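News > Press releases > Hashemi Drive

Hashemi Drive opens a hire desk for overseas licence holders in Drekby

Nov 9, 2025 – I run the new Hashemi Drive desk in Drekby, and I'm so pleased to say we're open! If you hold a driving licence from another country and you've ever stood at a rental counter wondering which bit of paper you were meant to bring, this is the place I wish I'd had when I first moved abroad (I had the wrong form, a very large suitcase and no car).

From today you can send us your licence details before you travel. One of us reads them, checks what your hire will need and writes back in plain English, usually within 2 working days. If you need a permit or a translation to go with your licence, we'll tell you then, while you're still at home and can sort it out. We can't issue permits ourselves, so please do leave time for that part.

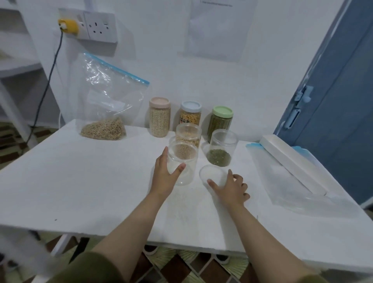

The desk is on the ground floor of our Sostoston Road branch, through the side door and past the key safe. We've got eight cars set aside for it to begin with, mostly small automatics, plus a couple of estates for families. I fought hard for the automatics – plenty of our visitors have never used a clutch, and a wet roundabout in Drekby is a rotten place to learn.

We've also put together a short drive for anyone who'd like one before setting off on their own. It takes 20 minutes, it's included in the hire price, and you do it in the car you're taking away. We go down to the ring road, round the two awkward junctions by the station, into the multi-storey and back again. You can ask anything you like. The question I get most is what the flashing headlights mean, and my answer is always a bit longer than people were hoping for!
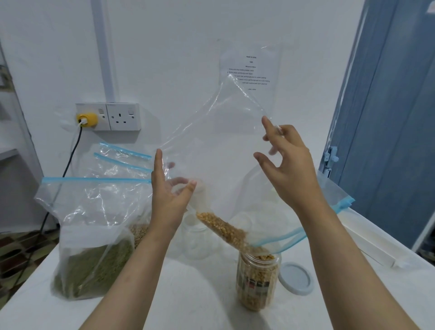 We tried the whole thing out quietly from April, and 1,796 people sent us their licence details in that time, which was far more than I'd planned for. A lot of them wrote back with suggestions and we've used as many as we could. The booking form now asks for your name exactly as it's printed on your licence, and there's a proper space for a second driver. Child seats are on the first page too, instead of hidden behind the insurance.

On the day, please bring the licence itself, your passport, the payment card you booked with and any extra document we've asked for in our reply. A photo on your phone won't do, I'm afraid. Second drivers need to come along in person with their own papers.

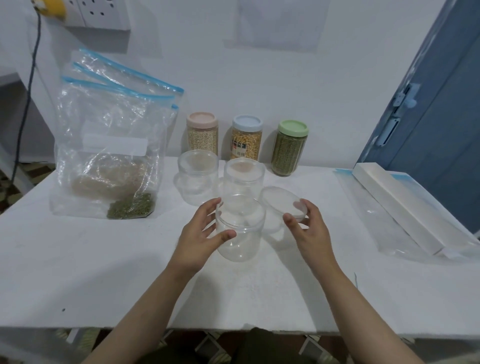

Holding a clear lid beside a clear round container.

Susex is next on my list. We hope to have the same desk there once we've found a counter with parking outside, and I'll put out another note when there's something firm to say. Until then, Susex customers are welcome to have their papers checked by the Drekby team and pick up the car from us.

If you're writing about driving abroad and would like to come along on one of the short drives, drop me a line through the press page. I'll keep a seat free.

Related news
Winter tyres now on all Drekby estates
Adding a second driver: what has changed
Longer opening hours at Sostoston Road
Returning your car after the desk has closed

© Hashemi Drive | Contact the press desk | Back to top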